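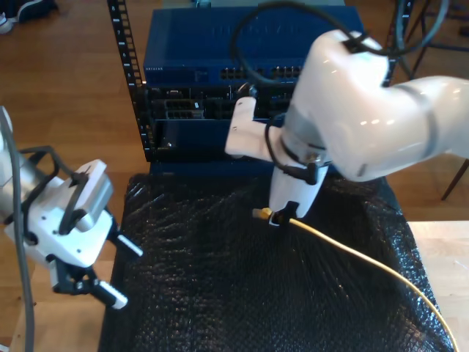

4.2 Duets, and who gets remembered for them

A duet is a poor filing category. Of the 786 sides in the Windulard catalogue, 140 are credited to two lead voices, and the label's own ledgers enter nearly all of them under whichever name came first on the sleeve. The second singer has to be traced by hand, from session sheets, union slips and the occasional angry letter. Two arms can work over one table, as in Figure 1, and a viewer will still look first at the one holding the yellow plug. Listeners treat soul duets much the same way. They follow the voice that carries the hook and describe the other, if they describe it at all, as "support."

Figure 1. Two arms, one yellow cable.

We coded each duet for three things: who sings the first line, who sings the last chorus, and who gets the ad libs over the fade. The fade turned out to matter more than we had planned for, and our coding sheet, which gave it one narrow column, had to be redrawn in January. On paper, the verse is where the song lives. In the clubs where these records were played, the verse was where people finished their drinks.

The woman's part takes the fade on most of the Windulard duets, including several on which the man is billed alone in larger type. The best known case is the Arnen session, where the billed singer leaves before the second chorus and does not come back. The record runs on without him for over 2 minutes. The label's publicity sheet calls it "his finest performance," and we have no wish to argue, as he is certainly very good in the part where he is singing.

Selvanayagam explained billing order by seniority: the older act went first, and everyone understood this. It is a tidy account and it works well for the touring revues, where posters had to be printed early and tempers kept even. It does less well for the studio. In our set the junior singer is billed first about as often as the senior one, and in a fair number of cases the two had started out in the same church choir in the same year. Itorier's later suggestion, that the name went first if it fit the label design, was offered half as a joke in a footnote. We tested it anyway. Short names do come first more often than long ones, a finding we report with some embarrassment and no theory.

Interviews helped less than we had hoped. Cyprian Czarnecka, who engineered many of the later sessions, recalled microphone placement in great detail and singers hardly at all. Asked who had decided the billing on the Arnen single, he said it was "somebody upstairs." The studio was on the top floor.

Reissues have made matters worse. When the 100 best sellers were put out again as a boxed set, second names were dropped from the track list to save space and restored in the booklet, in gray type on a brown page. Streaming services took their data from the track list. A singer who had been second for decades thus became nobody in particular, and her royalties, where any were owed, became difficult to explain to the people who owed them. Section 4.3 takes up the contracts, so far as they survive.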